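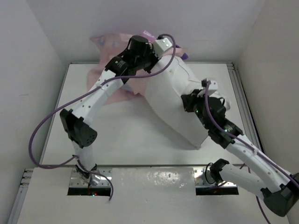

Sperrige Textilien in Beutel packen

Bettzeug, Decken und dicke Überwürfe nehmen im Schrank viel Platz weg und ziehen Staub an. Im Beutel liegen sie geschützt und lassen sich stapeln. Für ein großes Teil braucht man 8 Minuten, wenn alles bereitliegt.

Was man braucht
Einen durchscheinenden Kunststoffbeutel, eine freie, glatte Tischplatte, einen Klebestreifen und einen Stift. Weiße Stoffe kommen nur auf eine frisch abgewischte Platte.

Schritt 1: Trocknen lassen
Das Teil nach dem Waschen vollständig durchtrocknen lassen. Dicke Nähte und Ecken mit der Hand prüfen. Restfeuchte führt im Beutel zu Stockflecken.

Schritt 2: Beutel auslegen
Den Beutel flach auf den Tisch legen, die Öffnung zeigt zum Stoff. Dünne Folie vorher mit den Fingern auseinanderreiben, sonst klebt sie zusammen.

Schritt 3: Falten
Den Stoff der Länge nach auf die Breite des Beutels falten, dann locker von einem Ende her einrollen. Dabei die Luft mit dem Unterarm herausstreichen. Gefüllte Decken nicht fest pressen.

Schritt 4: Einschieben
Den Rand des Beutels eine Handbreit umschlagen und über das schmale Ende ziehen. Danach abwechselnd links und rechts nachziehen. Zu zweit geht es schneller: einer hält die Öffnung, der andere schiebt.

Schritt 5: Verschließen
Restluft ausdrücken, den Beutel zuknoten oder umschlagen und zukleben. Inhalt und Monat auf den Klebestreifen schreiben, zum Beispiel „Winterdecke, November“.

Lagerung
Dunkel und trocken, mindestens 30 cm Abstand zur Heizung. Daunen nur für kurze Zeit in Folie lassen, auf Dauer ist ein Baumwollsack besser.

Text: Nahuel Ledesma
Stand: Oktober 2023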